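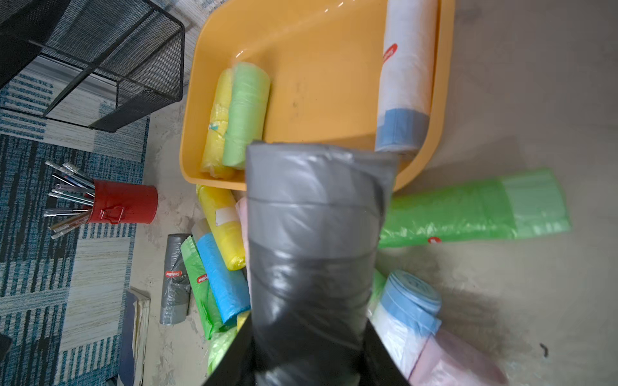
Storing garbage bag rolls in a flat tray: sort by size, by color, or by use?

Posted 23rd September in Duruseck Home Help > Storage and Utility Rooms

kettle_row

I buy garbage bags as small rolls in mixed colors: green, yellow, pink, blue, white and gray. They used to live loose in a deep drawer and the cores got crushed. I have moved them to a shallow plastic tray with a raised rim. The tray is big enough for one layer of rolls but a second layer sits above the rim and slides off whenever the tray is moved.

Three points I would like settled.

Should the rolls be sorted by bag size or by what they are used for? In my house the two don't match. Yellow is for recycling, but I have yellow in two sizes.

Is it better to keep the outer plastic wrap on until the roll is needed? Some wraps carry the only label. Once the wrap is off I can't tell a narrow green roll from a slightly less narrow green roll without tearing one off and opening it.

Can a spray bottle of cleaner share the tray? I would like to carry one thing to the kitchen, not two.

The tray goes on the lower tier of a wire rack. The tier has 19 inches of clear width. Replies that recommend a cabinet will not help me, there is no wall left for one.

Susent_Basement

Start with the geometry. A roll has two stable positions, on its side or on its end. On its side it rolls until it touches something, so the first roll goes hard against a short wall of the tray with its axis parallel to that wall. The second goes against the first, and so on. The last gap is the one that matters. If it is wider than half a roll, the whole row will spread out every time you lift the tray. Fill it with something square or with a folded cloth.

Do not mix directions. People place most of the rolls lengthwise and then put the leftover one crosswise at the end. The crosswise roll rides up over the others and ends up on the floor. 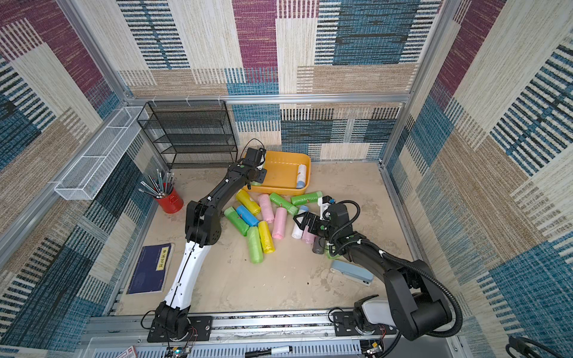 Before filling, take everything out, put it all on the floor next to the tray and wipe the tray. The dust that collects in the corners of a plastic tray sticks to bag film through static and then goes onto your hands and the kitchen counter. A damp cloth is enough. Let it dry completely. Moisture under a roll makes the outer turns cling to each other and the first bag will tear when you peel it.

On sorting: by use. Size is a property of the bin, and each bin in a house only takes one size. If you have yellow in two sizes and only one recycling bin, one of those sizes is wrong and should be used up somewhere else. Put it at the far end of the row and take from it for jobs where fit doesn't matter, such as lining a box or bagging old shoes.

The order I use, left to right:

Recycling
Food waste
Bathroom
Kitchen bin
Anything odd

Most-used goes on the side of your working hand. I am right-handed and the kitchen rolls are at the right end, just before the odd ones. Reverse it if you are not.

Keep the wrap on. Film picks up dust and the wrap also stops the loose end from unwinding. When you do open a roll, open one end only and pull the bags from there if the roll design permits it. Some are coreless and dispense from the middle, some only from the outside. For the second kind, put a wide rubber band over the roll after each use. A thin one cuts into the outer bag.

If the label comes off with the wrap, write the size on a strip of masking tape and put the tape on the tray rim, in line with the roll. Do not tape the roll. The adhesive stays on the first bag and glues it to the next one.

kettle_row

Thanks. The rim labels are a good idea and I had not thought of them. Comment on the right-hand end: my rack stands in a corner, so the left end of the tray is hard to reach whatever hand I use. I will put the slow movers there. The spray bottle is still open.

Susent_Basement

The bottle can share if it lies or stands where it can't roll. Laid on its side between rolls it acts as a divider, which is useful, provided the nozzle has an OFF position and is turned to it. Stand it upright only if the tier above leaves room for the trigger. I would put it between the colored rolls so the two groups stay apart.

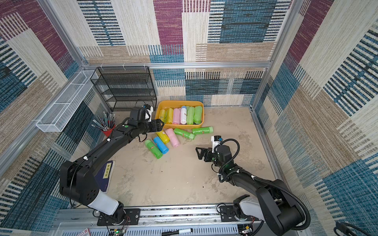
Alvar Hedlund

I disagree on laying the bottle down. A trigger sprayer seals at the collar and at the nozzle, and the collar is the weak one. Most bottles also have a small vent hole in the pump body that is covered only while the trigger is at rest. Leave the bottle on its side for a month and any pressure on the trigger lets liquid out by that route. With plain soap and water you get a wet tray. With a bleach product you get damaged labels and a smell in the bags.

If the bottle has to travel with the rolls, lay it down for the carry and stand it on the shelf when you get back. That takes two seconds. Alternatively hang it by the trigger from the edge of a wire basket, if there is one nearby. A full 500 ml bottle is well within what a wall basket can hold, as long as the basket is screwed on. I would not trust adhesive strips with it.

Two additions to the rest.

Rolls can stand on end if the tray wall is at least half the roll height. Mine is an old Eide parts tray, deeper than the usual type, and the rolls stand upright in it with the labels facing out. You get far more rolls into the same footprint. It does not work with a shallow tray, they fall over like bowling pins.

Wire shelving leaves marks in thin-walled trays. Put a sheet of stiff cardboard under the tray. It also makes the tray slide out evenly, otherwise the feet catch on the wires.

On size versus use I agree with the answer above. I would go further and stop buying mixed packs. The 100-bag packs in a single color cost me less per bag at the hardware store in Nosodberg, and the sorting problem goes away.

twill814

just put them in a shoebox. works fine. cut a hole in the lid if you want it fancy

kettle_row

A shoebox holds one row of mine and the lid won't close over the wide white ones. Marking the first answer as accepted, with Alvar Hedlund's correction on the bottle. Cardboard is cut and under the tray. I will report in October if the rim tape has stayed on.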